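类器官建系第二年的一些记录

2024年5月1日

放假,实验室没什么人,上午去换了一次液,下午把这一年多的笔记翻出来整理。之前有几位读者留言问患者来源类器官到底怎么做,成功率怎么样,我一直没有集中回复。今天就写一篇,只写我自己经手的部分,别的实验室条件不一样,参考着看。

先说背景。我在 Podbridge 的一个肿瘤生物学课题组读博,方向是结直肠癌的耐药。进组的时候组里只有细胞系,类器官是从我这一届开始建的。刚开始没有师兄师姐带,靠文献里的方法部分,外加去隔壁组看过几次操作。隔壁组做的是胰腺,培养基配方和我们差得挺多,能直接搬过来的主要是消化之前的那几步。

到目前为止一共收到116份手术标本,稳定传代并且冻存复苏验证过的有17株。这个比例不好看,我也知道。文献里写的成功率大多比这个高很多,一方面人家做得确实好,另一方面各家对"成功"的定义差别很大,有的长出球就算,有的传两代算,我们组定的是传过第5代、冻存后能复苏、基因分型和原组织对得上,三条都满足才写进登记表。按第一种算法,我这边的数字也会好看许多。

标本从手术室到超净台

开头几个月失败的原因,回头看大部分出在标本运输上。手术结束的时间没法预计,病理科要先取材,剩下的才轮到我们。有时候标本装在生理盐水里放了一下午才通知我去拿,组织块边缘已经发白,消化下来全是碎片。

后来和病理科的老师商量,提前把装好保存液的离心管放在取材室的冰箱里,切下来直接放进去,再打电话。保存液就是基础培养基加双抗和抗真菌药,另外加一点 ROCK 抑制剂。肠道标本带菌多,抗生素浓度我用的是常规的数倍,到实验室以后再洗。洗的次数我没有固定,洗到上清清亮为止。

做了这个改动之后,污染的批次明显少了。还有污染的,多半是肿瘤表面坏死得厉害的那种,带回来一股味道,自己心里就有数。现在这种我会先把坏死部分用刀片削掉,宁可剩下的组织少一些。
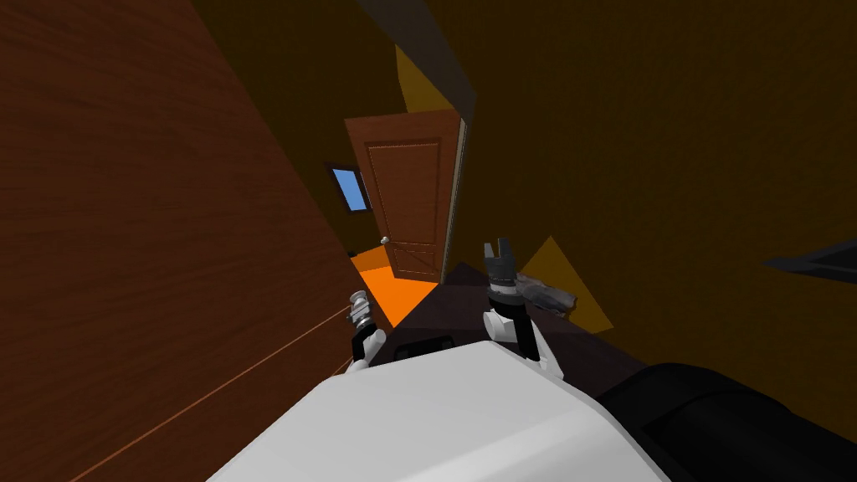

消化

消化用胶原酶加 DNA 酶,37度摇床。时间上我吃过亏。最早按文献给的时间一口气消化到底,拿出来镜下看都是单细胞,铺胶以后几乎不长。结直肠的上皮细胞团比单细胞好活得多,现在我每隔一段时间取一滴出来看,看到大量几十个细胞的小团就停,哪怕管子里还有肉眼可见的组织块。剩下的组织块可以加新酶再消化一轮,单独收集,单独铺。

筛网过滤也是类似的问题。70微米的筛网会截掉不少好的细胞团,我换成了100微米,杂质多一点,靠低速离心来去掉。离心力我设得比较低,红细胞和单细胞大多留在上清里。红细胞特别多的时候再用裂红液,不多就不用。

各步的酶浓度和时间我都记在 Halim 里。Halim 是我们组用的电子实验记录,界面不怎么样,搜索功能倒是可靠,输入标本编号可以把从接收到冻存的所有条目拉出来。刚用的时候大家都嫌麻烦,继续在纸上写,后来有一批标本的编号在纸上抄错了一位,对基因分型的时候对不上,花了很久才查清楚,之后组里就统一要求当天录入。

基质胶和铺板

基质胶怕热,枪头、离心管、培养板都要准备好再拿出来。枪头我提前放在负20度,培养板则相反,要在37度里放过夜,胶滴上去才能很快成形,不会摊开。24孔板每孔滴一滴,滴完倒扣着放进培养箱,这样细胞不会都沉到底面贴壁。

密度问题我问过几个人,得到的回答都不一样。我的经验是原代宁可密一些。稀的时候,细胞团各自孤零零的,长得很慢,等不到传代就暗下去了。传代以后可以适当放稀,给它长大的空间。

胶的批次差异也要写一下。同一个货号,不同批次的蛋白浓度差得不少,有一批胶滴上去第三天就开始散,板子轻轻一晃类器官就漂起来。我一开始以为是自己操作的问题,重做了两次才怀疑到胶上。现在每换一批,先拿一株长得好的老株试一个星期,再给新标本用。

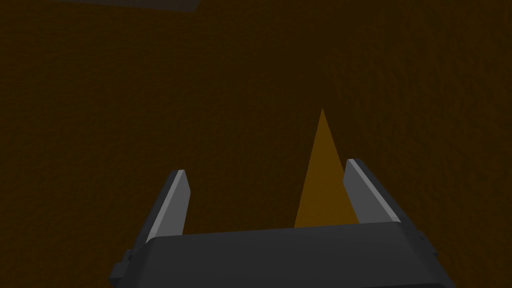 深褐色表面上的橙色锥体(渲染图)

培养基

我们的培养基里 Wnt3a 和 R-spondin 用的是条件培养基,自己收的。买重组蛋白省事,但是经费撑不住。条件培养基的问题在于每批活性不同,需要做报告基因检测,测下来偏低的批次就留着给不太挑的株用。

严格来说,很多结直肠癌带有 APC 突变,不需要外加 Wnt 也能长。所以原代我会同时开两种培养基,一种全因子,一种去掉 Wnt。去掉 Wnt 的那一组如果长得好,正常上皮污染的可能性就小。只在全因子里长的,要留个心眼,很可能长起来的是癌旁的正常上皮。正常的类器官囊状、壁薄、透亮,肿瘤的大多更实、形状不规则,但是也有例外,光看形态不能下结论。我有一株形态上怎么看都是肿瘤,测序结果什么驱动突变都没有,最后从登记表里划掉了。

换液两三天一次。假期里也是一样,这个没有办法。去年有一次我回家前把换液托给了同组的人,交代得不够清楚,他给其中一块板加错了培养基,回来以后那一株已经分化得差不多了。责任在我,板盖上只写了编号,没有写培养基种类。现在我的板盖上写得很满。

冻存和库存

冻存这一步反而比较顺利。传到合适的大小,机械吹散成小团,用商品化的冻存液,程序降温盒放负80度过夜,第二天转液氮。每株至少冻满一盒再拿去做实验,这是吃过亏以后定下的规矩。有一株耐药表型很有意思,我着急做药敏,库里只留了一管,复苏没成功,那株就没有了。

液氮罐是 Nergate 的,组里有2个,我把同一株分开放在不同的罐里。说起来有点过分小心,不过液位报警响过一次,是在半夜,那之后没有人再说我多此一举。罐子里的位置表也在 Halim 里,另外打印了一份贴在罐盖内侧的塑料袋里,每个季度更新。 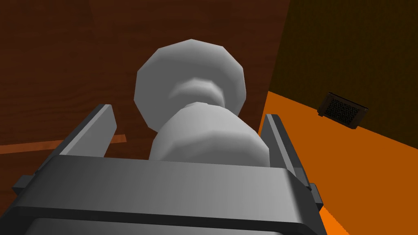
库存表里除了位置,我还记了每管冻存时的代数、冻存前最后一次支原体检测的结果,以及复苏后第几天恢复到可以传代的状态。最后这一项一般人不记,我觉得有用。有的株复苏以后三四天就很活跃,有的要趴半个月才开始长,如果不知道这一点,很容易在第一个星期就当成死掉处理了。我扔过一块这样的板,过了几个月复苏同一株的另一管,耐着性子等,等到了。

支原体检测每个月做,全组一起做。新收的标本单独放一个培养箱,检测阴性以后才能转到大培养箱里。培养箱紧张的时候有人建议把这条放宽,我没有同意。

药敏

建系的目的还是做药敏。384孔板,每孔的胶很少,手动铺板误差很大,边缘孔蒸发也明显。我现在边缘一圈全部加PBS不用,牺牲一些通量。读数用的是ATP发光法,裂解时间比说明书上的要延长,基质胶里的细胞裂解得慢,震荡不充分的话,同一个条件几个复孔能差出一倍来。

另外一个问题是起始大小。同一块板上有的孔是小团,有的孔是大球,药进去的速度不一样,曲线就很难看。现在铺板之前统一消化、过筛,恢复两天再加药,曲线整齐了许多。代价是有几株不耐消化,恢复期死得多,那几株只好用活死染色加拍照来分析,慢是慢一点。

数据方面,我没有用IC50作为主要指标,用的是生长速率校正之后的值。长得慢的株如果直接看IC50,看起来都像耐药。这一点在组会上讨论过很多次,最后两套值都放进补充材料里,读的人自己选。

拿体外的药敏结果去和患者的临床反应对照,目前能对上的病例还太少,我不打算在这里写什么结论。随访数据要等,有的患者术后辅助化疗还没有做完。伦理批件里规定了我们不能把药敏结果反馈给临床用于选药,所以留言里问能不能送标本来测药的几位,很抱歉,我们做不了,请和主治医生商量。

经费和后面的安排

去年申请的 Fleretti 青年研究资助批下来了,金额不大,够买一段时间的基质胶和测序。申请书里写的目标是弄清楚奥沙利铂耐药株里的一个代谢通路,题目写得比较大,真正动手以后发现先要把敲除体系建好。类器官的电转效率低,慢病毒感染要离心加孵育,感染完死掉一半是常事。目前有三株敲除做成了,单克隆还在挑。

中期报告6月要交,里面需要一张所有株的汇总表,包括分期、部位、突变和建系时间。我今天下午就是在补这张表的时候想起来要写博客的。有几份早期标本的部位只写了"结肠",没有写左半还是右半,要回病理科去查,假期结束以后再去。

再回答两个留言里问得比较多的小问题。

一个是新手应该先拿什么练。我建议先用已经建好的株练传代和冻存,练到手稳了再接触新鲜标本。新鲜标本每一份都是患者给的,不适合拿来练手。如果组里没有现成的株,可以先用小鼠小肠隐窝,长得快,方案成熟,哪一步做错了很快能看出来。

另一个是要不要记录失败的标本。我的登记表里失败的和成功的写在同一张表上,栏目完全一样,失败的多一栏写原因。写"污染"或者"不生长"都太笼统,后来我拆成了细菌污染、真菌污染、消化后无活细胞团、原代停滞、传代后停滞、正常上皮过度生长几类。拆完以后再看,原代停滞的里面有不少是新辅助放化疗之后的标本,组织里本来就没有多少活的肿瘤细胞。现在这类标本我还是会收,只是铺的孔数减少,省一点胶。

培养基的具体配方留言里也有人要,等我把各因子的终浓度核对一遍再贴出来,旧笔记里有两处前后写得不一样。明天还要去换液,先写到这里。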